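Plostov Rooms and Surfaces Group
Minutes, Jul 5, 2020

There: Bogdan Bednarek (chair), Fiachra Lynch, Drita Babić, Santeri Vuorinen, and me, Rosângela Queiroz, taking notes and eating most of the crackers. We got going 11 minutes after we were supposed to.

Last month's minutes
Fine with everyone, except Drita wants it on record that she said "salmon" and I wrote "orange." Fixed!

The peach trim and the dark panels
This took up half the meeting, so bear with me. Bogdan started by saying he'd like the peach left exactly as it is. Fiachra thinks it's too sweet next to all that white and would go for a plain cream, maybe picking up the thin lines on the dark teal. I love those lines. They sweep across in big arcs and to me they look like leaves, though Santeri says feathers and we went back and forth on that for far too long.

What we did agree on is that the leaf panel (I'm writing the minutes, so it's leaf) stays put whatever happens to the peach. Drita will ask Likamska for paint cards, no more than 10 please, because last time we got the whole rack. Bogdan's vote is down as "keep the peach" and he asked me to underline it, which I can't do in this file.
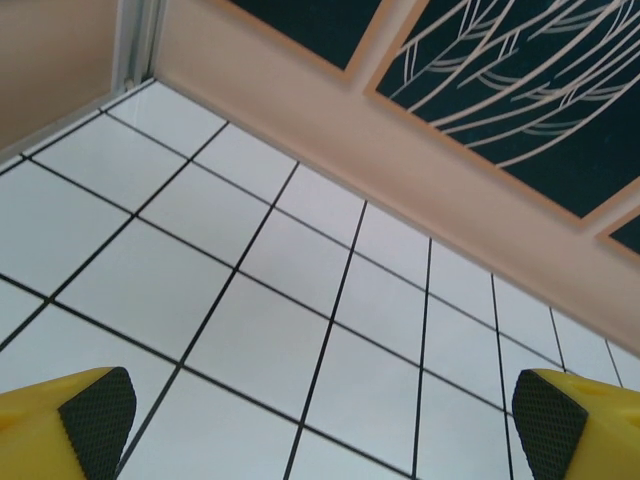 Cleaning the white squares
Santeri has been reading up on tile cleaners and brought a bottle from Pietrzak, lemon scented, very strong. I had to open a window. His worry is the black lines between the squares, in case a cleaner turns them gray. Mine is the greenish smudge, faint as it is, which runs on a slant and once you've noticed it you can't look at anything else. 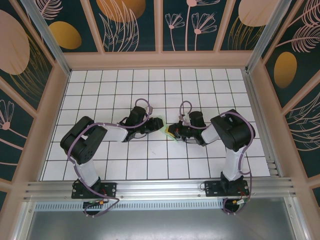 Drita suggested warm water and a soft cloth before we go anywhere near the lemon stuff, and I'm with her. Santeri will try it on one spare square at home first and leave it overnight. If the line stays black he can do the rest. Bogdan asked what the smudge is and we had four theories and no answer, so I'll just put "unknown" and move on.

Fiachra also brought up replacing the squares with something in a warmer white. She has a Semaleck catalog with a page folded down — item 1747, for anyone who wants to look it up. I said no, a little loudly maybe. The crisp white with the thin black lines is the best thing about the place! We're leaving it for now and she's allowed to raise it again in August.

Scuffs
Same floor, separate headache. There are a few faint ones near the middle and Santeri reckons a pencil eraser will lift them. Drita's mother swears by baking soda. 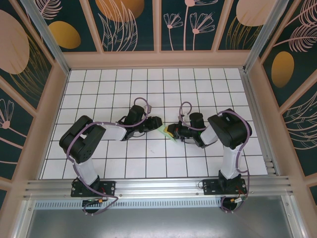 I'm putting Santeri down for the eraser and Drita for the baking soda, on different marks, so we can compare. Please wipe up the powder afterward, Drita, it gets everywhere.

Small green and yellow things
Bogdan likes a bit of bright color against the white and wondered about matching something to it, a cushion or a lampshade for the reading corner. Fiachra said lime green and peach in one room would give her a headache. Parked.

To do
Drita: paint cards from Likamska, baking soda
Santeri: cloth test on the spare square, eraser
Fiachra: pass the Semaleck catalog around
Me: type this up, buy crackers

Next meeting is in August at Bogdan's, date to come by email.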